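3.2 Where the bottles live

We had expected, when we began the household visits, that most of our time would be spent on cupboards. Cupboards are what the older studies of kitchen storage were built around, and they make for tidy data: a cupboard has a door, a set number of shelves, and a person who can tell you what is supposed to be in it. By the second month we had more or less given up on that plan. People in the Kangate district would open a cupboard for us very politely, let us have our look, and then turn back to the table, where the things they used every day were already standing (or lying, or leaning against one another). It was the table that they wanted to talk about, and so it is the table that most of this section is about.

The survey covered 196 households, spread over the old quarter of Kangate and the newer blocks on the Bayram side of the river. Each household was visited twice, once on a weekday morning and once on an evening of their own choosing, and each visit was followed by a talk over tea, which very often ran longer than the visit itself. We asked people to leave their surfaces as they were. Some did, and some plainly had not been able to bear it, and we have kept both groups in the analysis, with a note in the coding sheet wherever a host told us that things had been put away for our sake. We are grateful to all of them for their patience, and for a great deal of very good bread.

What struck us early on was how strongly people felt about upright and lying objects. A standing bottle was, in the words of one host in Bayram, "at home," while a bottle on its side was "on its way somewhere." We heard versions of this in both neighborhoods and from every age group, and it shaped the coding scheme more than anything we had read beforehand. In the end we recorded four states for each container: standing, lying, nested inside something else, and held. The last of these was added rather late, after the pilot, when we noticed that a fair number of containers never really settled during a visit at all. Figure 4 shows a container of the last kind, a red bottle with a white cap, among other household objects on a white tabletop.

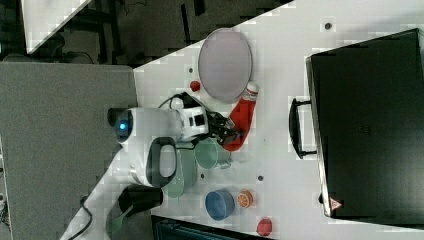 Figure 4. A bottle coded as "held."

3.3 Crowding and the sense of a full table

It would be easy to suppose that a crowded table is simply one with a great many things on it, and for a while we worked on that basis. The talks over tea soon taught us better. Hosts would describe a large table with dozens of items as "nearly clear," and would apologize at length for a small one that held a kettle and two jars. What seemed to matter was whether there was still room to set down one more thing without first moving another. We have called this the landing space, a term we borrowed with thanks from the Nokari housing study, where it was used for hallway shelves.

Landing space turned out to vary a good deal over the day. In the mornings it was scarce nearly everywhere, and people managed by stacking, by nesting cups, and by using the tops of bread boxes and radios as extra shelves. By evening it had often come back, though not always in the same place, and several hosts told us that they would look for it with one hand while carrying a pot in the other. We find this a rather lovely picture of how well people know their own kitchens – and also a fair warning to anyone who hopes to understand a room from a floor plan.

We compared our notes with the Grultora records, which go back to 2000 and list the contents of kitchens in a similar set of homes. Those records give the objects but not their positions, so the comparison can only be a loose one. Even so, in 16 of the households where both sources were available, the host named a particular spot on the table that had been "always kept free" for as long as anyone could remember. It was usually the corner nearest the stove. On the Bayram side, where the newer kitchens have their stoves set into the counter, the free corner had moved to the end by the door, and Thursday, being market day, was when it was most fiercely defended.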